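Processing » Features » Cold comfort

Cold comfort

Meat people will argue about anything, but they save their best arguments for thawing. Ask a room of plant managers how to bring a frozen block of pork trim up to grinding temperature and you will get a lot of opinions, most of them delivered with a pointed finger.

Zihan Bai has heard them all. She runs operations at Destero, a sausage and meatball processor that for most of its life thawed the way its founder did: roll the racks into a cool room on Sunday, shut the door, hope. By the time the outside of a block was ready, the middle could still bend a grinder plate.

"We called it tempering," Bai says. "It was waiting."

Waiting costs money. Product left on a rack drips, and whatever ends up in the floor drain was bought at meat prices. When Bai finally had the purge weighed for a full month, July, it came to 1,577 pounds. She taped the number to the break room refrigerator, where it stayed long after everyone had asked her to take it down.
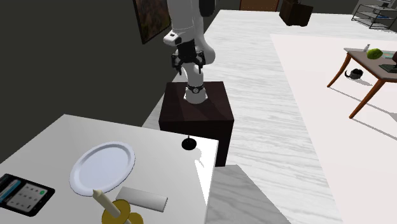
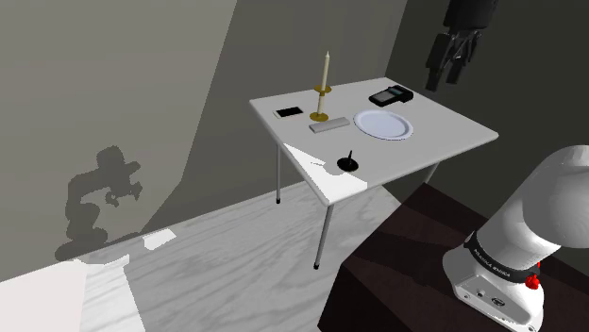 Destero looked at three systems. Juvham offered a microwave tunnel, fast and handsome and priced like a small airport. Zeng proposed a vacuum tumbler with steam injection, which Bai liked until she measured the doorway. The plant settled on a forced-air chamber from Irkalar, a plain steel box that moves humid air over the racks and slows down as the surface of the meat warms up.

The box needed help. For the first few weeks operators loaded it the way they had loaded the old room, with cartons stacked tight and the wrap still on. The air went around the whole pile like a tourist bus. Spacers fixed some of it. A supervisor with a roll of yellow floor tape fixed the rest.

A batch now takes 24 hours and comes out with the core within 2 degrees of the surface. The grinders run at a steadier load, fat smearing is down, and the morning crew has lost its favorite excuse for starting late. Purge hasn't vanished — it never does — but Bai says a typical month now comes in under 400 pounds.

She would change one thing. The chamber was sized for the plant's current volume, with no room for the holiday rush, so every November a few racks still go back into the old cool room. The door gets shut. The founder, who is retired and drops in more often than Bai would like, considers this a vindication.

Features | Equipment | Ingredients | Food Safety | Subscribe

Contact us | Copyright, all rights reserved | Back to top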